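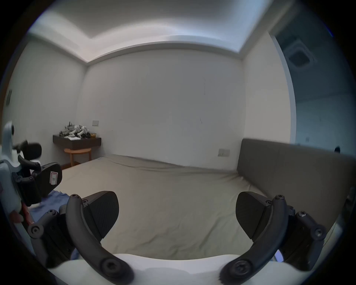
Koltby 視聴サポート
チケット番号：442
件名：「Trurnatdale」第8話で日本語字幕が遅れ、途中から出なくなる
受付日：2025-12-23
申告者：Marichka Pasichnyk
担当：Yevdokiia Pylypenko
機器：Okmont テレビ用受信機（有線接続）
状態：解決済み（一部は継続確認）

申告内容

リアリティ番組「Trurnatdale」を毎週見ています。第7話までは問題ありませんでしたが、第8話だけ日本語字幕が音声より遅れて表示されます。冒頭では気にならない程度ですが、審査員のコメントの場面になるとはっきりずれます。最初の広告が終わったあとは字幕がまったく出なくなりました。

字幕を一度オフにしてオンに戻すと表示されますが、次の広告のあとでまた消えます。受信機の再起動は済ませました。同じアカウントでスマートフォンから見ると、遅れはあるものの消えることはありません。

それとは別に、同じ回の映像が以前より粗く見えます。関係があるかどうかわからないので一緒に書いておきます。

担当者からの返信（1回目）

お問い合わせありがとうございます。字幕の遅れ、広告後の字幕の消失、映像の粗さの三点として、それぞれ分けて確認します。お手数ですが、次の情報をお知らせください。

・受信機の「設定」→「本体情報」に出るソフトウェアの更新状況
・字幕の言語設定（「日本語」か「日本語（音声ガイド併用）」か）
・「設定」→「音声」→「音声遅延の補正」の値
・テレビの音声をどこから出しているか（内蔵スピーカー、外部スピーカーなど）
・他の番組でも同じことが起きるか

申告者からの返信

更新状況は「最新です」と出ています。字幕は「日本語」です。音声は外部スピーカーから出していて、補正の値は200ミリ秒になっていました。自分で変えた覚えはありませんが、スピーカーをつないだときに自動で設定されたのかもしれません。

他の番組も試しました。ドラマを二本、料理番組を一本見ましたが、字幕は普通に出ます。「Trurnatdale」の第6話と第7話も見直して、こちらも正常でした。

確認ログ（字幕の遅れ）

1. 補正値200ミリ秒のまま、検証用の受信機で第8話を再生。字幕の遅れを再現。
2. 補正値を0に戻して再生。遅れは小さくなるが残る。
3. 第7話を同じ条件で再生。遅れなし。
4. 第8話の字幕ファイルを確認。全体が400ミリ秒後ろにずれていた。

お客様の環境ではこのずれと受信機の補正値の両方が効いていました。この機種の補正は音声だけでなく字幕の表示時刻にもかかります。字幕ファイルの作成元であるSrisukに差し替えを依頼しました。

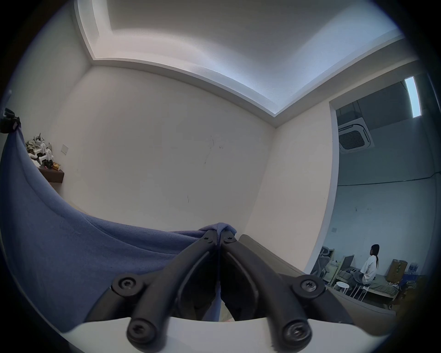 映像の粗さについては、第8話の配信記録と受信機の画質設定を照らし合わせました。お客様の受信機は「データ節約」が有効で、動きの少ない場面でも低い画質が選ばれていました。この設定では、輪郭のはっきりした部分よりも、同じ色がなだらかに続く部分で差が目立ちます。上の写真にあるような青い布の場合、大きくたわんだところや、つままれて寄ったひだのあたりで色の変化が段になりやすくなります。第8話は衣装対決の回で、無地の布を近くから映したカットが長く続くため、前の回より粗く感じられたものと思われます。「設定」→「再生」→「データ節約」をオフにして、同じ場面を見比べてください。

申告者からの返信

「データ節約」をオフにしました。布のカットの縞のようなものは見えなくなりました。この設定は、旅行先で受信機を使ったときにオンにしたままだったと思います。

補正値は0に戻しましたが、口の動きと声が今度は少し合わなくなりました。字幕のために0にしておくべきでしょうか。字幕が消えるほうは変わっていません。

担当者からの返信（2回目）

補正値は、音声が自然に聞こえる元の値に戻していただいて構いません。字幕ファイルの差し替えが済めば、その値のままでも残る遅れは短くなり、第7話までと同じ見え方になります。差し替えの完了はこのチケットでお知らせします。

字幕が消える件は、次の手順で一時的に避けられます。

・番組を再生する前に、ホーム画面の「設定」→「字幕」を開く
・「番組ごとの設定を優先する」をオフにする
・言語で「日本語」を選び直して保存する
・第8話を「続きから」ではなく「最初から」で再生する

「続きから」で再生すると古い字幕設定が読み込まれ、手順の効果がありません。見終わったところまでは早送りで進めてください。早送り中に広告が入っても設定は保たれます。
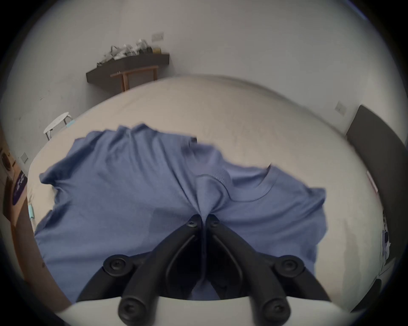 確認ログ（広告後の字幕消失）

1. 検証用の受信機で、第8話を最初の広告まで再生。広告明けに字幕が消えることを確認。
2. スマートフォン版では再現せず。ブラウザ版でも再現せず。
3. 受信機の記録を取得。広告明けに、字幕の言語コードが空の状態で読み直されていた。
4. 第7話の番組情報と比較。第8話だけ、広告明けの区間に言語コードが登録されていなかった。
5. 番組情報を修正し、検証用の受信機で再生。すべての広告のあとで字幕が表示された。
6. 公開中の番組情報に反映。

スマートフォン版とブラウザ版は、言語コードが空の場合に直前の設定を引き継ぎます。Okmontの受信機は引き継がず、字幕なしとして扱います。受信機側の動作は別件として開発担当に渡しました。3月の更新で変更する予定ですが、時期は前後することがあります。

担当者からの返信（3回目）

番組情報の修正と、Srisukからの字幕ファイルの差し替えがどちらも完了しました。受信機に古い情報が残っている場合がありますので、一度「設定」→「保存データ」→「番組情報を消去」を実行してください。視聴履歴とマイリストは消えません。

そのあと「番組ごとの設定を優先する」は元に戻していただいて大丈夫です。

申告者からの返信

消去してから第8話を最初から最後まで見ました。字幕は広告のあとも出ていて、遅れも気になりません。補正値は200ミリ秒に戻してあります。

一点だけ、結果発表のところで出場者の名前の表記が第7話と違っていました。見るのに支障はありませんが、報告しておきます。

処理結果

字幕の遅れ：字幕ファイルの差し替えにより解決。
広告後の字幕消失：番組情報の修正により解決。受信機側の動作は別件で継続。
映像の粗さ：「データ節約」をオフにして解決。
名前の表記：Srisukに連絡済み。回答待ち。

このチケットは解決済みとしますが、名前の表記について回答があり次第、ここに追記します。同じ症状が他の回で出た場合は、新しいチケットを作らずにこのチケットへ返信してください。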